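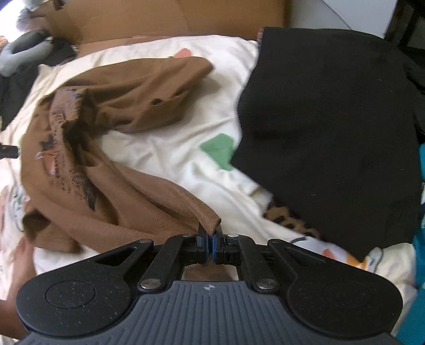
*Doblado de prendas con pinza de mano: las yemas azules, sobre el dobladillo de un forro polar marrón.*

## Quiénes somos

Nerndale es una empresa pequeña que se dedica a una cosa poco vistosa: escribir las normas con las que otros enseñan a los robots a manejar ropa. Empezamos en mayo, en un despacho de Sustham con 2 mesas y una discusión abierta sobre qué es exactamente una esquina. La discusión sigue abierta.

Nuestro manual, el Cuaderno Ellness, va por la edición 3. Pesa más de lo que nos gustaría y lo usan equipos que graban demostraciones en casas, con sábanas arrugadas y lo que haya encima.

### Lo que pedimos a quien graba

- Coger la tela por el borde o el dobladillo. El pellizco en mitad de la prenda se anota como fallo, aunque quede bonito.
- Cerrar la pinza del todo antes de levantar.
- No ordenar el fondo. Una cama impecable enseña muy poco sobre camas.
- Etiquetar los intentos malos igual que los buenos - el orgullo se deja en la puerta.
- Pedir permiso por escrito a quien vive allí.

### Cómo revisamos

Hasta ahora hemos revisado 3249 grabaciones y devuelto 1228, casi siempre con una nota amable y alguna vez con dos. Las disputas van a Kaijage, nuestro foro de arbitraje, donde una manga del revés puede ocupar una tarde entera.

No certificamos robots ni vendemos pinzas. Si quiere adoptar el cuaderno, escríbanos y le mandamos la edición vigente, con sus erratas.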